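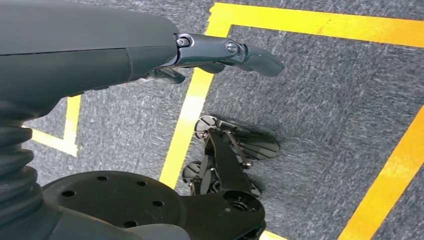

Department of Building Care and Housekeeping, Budton College
Learning Materials > Floors and Floor Coverings > Chapter 2

Chapter 2
Carpet

Most people who choose a carpet look at it standing up, in a showroom, under flattering light. Most people who look after one end up on their knees with a torch and a teaspoon. This chapter takes the second view.

Carpet is a floor with storage. It holds grit, hair, crumbs and the small screws that drop out of things, and it holds them politely out of sight until someone in socks finds them. A tiled floor shows its dirt by teatime and gets swept. A carpet can go on looking respectable for months, and so the people in charge of it conclude that it is clean.

The grit does the real damage. Each footstep presses it down into the pile, where it rubs at the fibres near the base. By the time a path has appeared between the door and the desk, the wear is done and no amount of shampoo will put the fibre back. Owners tend to call this staining, and buy a stain remover.

Dust is a slower business. It settles on anything that stands on the floor as well as on the floor itself, and a room where only the carpet is vacuumed will return the dust to the carpet by the end of the week. Section 2.2 deals with the order of work: high surfaces, low surfaces, edges, then the open floor. Gerd Vogler, who taught this unit before us, used to make students do it backwards once. They rarely asked to do it again.

You will need your notes on fibres from Chapter 1. If you have lost them, the table on page 175 gives a shorter version, and the glossary begins on page 222.

Before reading on, choose a carpeted room you know well and write down when it was last cleaned under the furniture. A guess will do. Bring it to the first class, where Ilse Hinrichs will collect the answers and read out the more hopeful ones.

Related chapters
Chapter 1: What Floors Are Made Of
Chapter 3: Mats, Thresholds and Wet Shoes
Chapter 4: Moving Furniture Without Regret
Workbook: The Brasow Stairwell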